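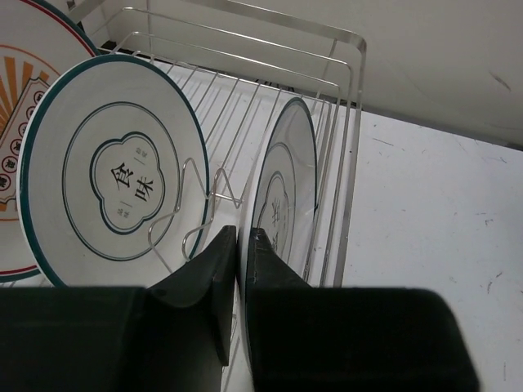 Jurgita Tamošiūnaitė wanted to know, on her first morning with the standards, why anyone would need a rule for picking up a plate. Surely you tell the arm where the plate is, she argued, and the only question left is whether it breaks.

It is a wonderful question, and the whole of Chapter 10 grows out of it! A plate is thin, hard, slippery and round, and it usually stands a finger's width from another one. Almost every idea in the safety rules (force, speed, reach, what happens when the power goes) can be met in a dish rack before you ever see it on a factory floor.

We shall work with three kinds of document. A standard is agreed by many parties and changes slowly. A site rule belongs to one workplace and may change by Friday. Good practice is what careful people do anyway, often years before it gets written down, and it's my favourite of the lot. The Avholm site rules, which we borrow from throughout, run to 578 numbered clauses, and you will be glad to hear that we need only a handful.

Start with clause 2, the shared space rule. Where two arms can reach the same spot, one of them must be named as the holder of that spot, and the other must keep clear until it is released.
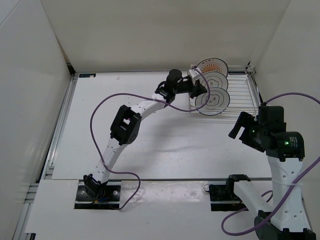 Naming the holder sounds easy until you try it on paper. Does the holder give up the spot when the fingers open, or when the whole arm has drawn back? Avholm chose the second, after a long and rather cheerful argument between Catarina Figueiredo and Pádraig Egan that is reprinted in Section 10.4. Cables count as part of the arm, by the way, and so does whatever the arm is carrying. Students forget the load every single year.

Before you read on, take a sheet of paper and draw a sink, a rack and two arms from above. Shade the area both can reach. Keep the drawing, as you will be adding stopping distances to it in Section 10.2.

Terms to know for this chapter: shared space, holder, release, stopping distance, grip force, safe state.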